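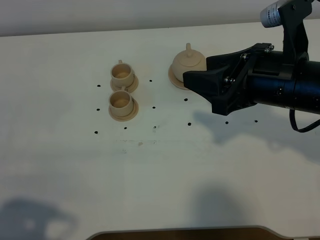
Drandurlow : questions fréquentes sur la méthode

Mise à jour : 9 avril 2021

Sur quoi porte l'étude ?

Sur l'apprentissage par imitation d'une tâche de service à thé : saisir la théière, verser, reposer. La politique est apprise à partir de démonstrations téléopérées.

Quels objets sont utilisés ?

Une théière et deux tasses, chacune sur sa soucoupe, toutes de teinte beige. Le faible contraste entre les pièces complique la segmentation, ce qui est voulu.

À quoi servent les points noirs sur la table ?

Ce sont des repères de placement. Les positions initiales sont tirées au sort parmi eux avant chaque essai.

Combien de démonstrations faut-il ?

Le modèle de référence en utilise 80. En dessous de ce volume, l'erreur d'orientation du bec augmente nettement.

Y a-t-il du liquide dans la théière ?

Non. Le versement est évalué sur la trajectoire du bec, avec une tolérance de 2 cm à peu près par rapport au centre de la tasse.

En quoi la méthode diffère-t-elle d'Evico ?

Evico prédit une action par pas de temps. Drandurlow prédit des segments d'actions, recalculés en cours d'exécution.

Les données sont-elles accessibles ?

Le jeu Ivholm sera déposé en mai. Le code d'entraînement est déjà disponible sur demande.

Les résultats sont-ils valables pour d'autres services ?

Ce point n'a pas été testé. L'anse et le bouton du couvercle influencent fortement la prise.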